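From: Libor Koubek
To: Tridasex project list
Date: 27/10/2025
Subject: Re: Cloth handling results, second round

Dear colleagues,

I am grateful to Jhair Villanueva for his message, which I quote in part so that those who joined the list after April can follow the discussion.

Jhair Villanueva wrote:
> The Osei group has finished its comparison of the two training sets.
> Both hold 1,000 demonstrations made by people with hand-held
> grippers. The first was recorded at a bare bench, the second in
> furnished rooms. The policy trained on the second set dropped fewer
> garments in the 16 test tasks, but it was slower to make its first
> grasp. Before we report this, I should like the list's view on
> whether the comparison is fair.

The Ullent partners have discussed the matter and consider the comparison fair in its main point. Both sets are of equal size, and the same training code was used for each. We have two reservations.

The first concerns the cloth itself. The bench set relied on a small stock of plain cotton pieces, whereas the room set includes whatever garments and household textiles were to hand - thick, thin, ribbed or patterned. The gain may therefore come from the variety of fabric as much as from the variety of surroundings. The report should say so plainly. 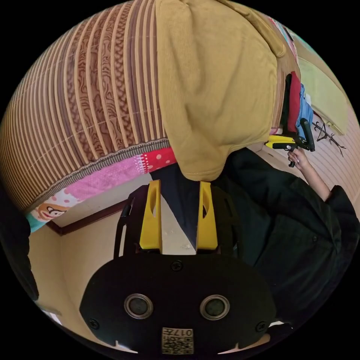
Why are the demonstrations recorded with hand-held grippers when a robot arm could be guided by remote control?
A person holding the gripper can feel the pull of the cloth and correct a grasp at once, and the tool can be carried into any room. Remote control of an arm is slower, and the arm must first be brought to the place and set up.

The second reservation concerns the slower first grasp. Jhair's message treats this as a cost of the room set. We are less certain. In five of the tasks the garment begins in a heap, and a policy that waits until a corner or fold can be picked out may be doing what the demonstrators did. We ask that the time to first grasp be given separately for heaped and flat garments before any conclusion is drawn.

We also propose a third training set, with the fabrics of the room set recorded at the bench. Kovatus has confirmed that it can lend the bench for this purpose. Partners who object to the proposal, or who wish to contribute recordings, are asked to reply to the list.

The draft report will remain open for comment until the third set has been agreed.

Yours sincerely,

Libor Koubek
for the Ullent partners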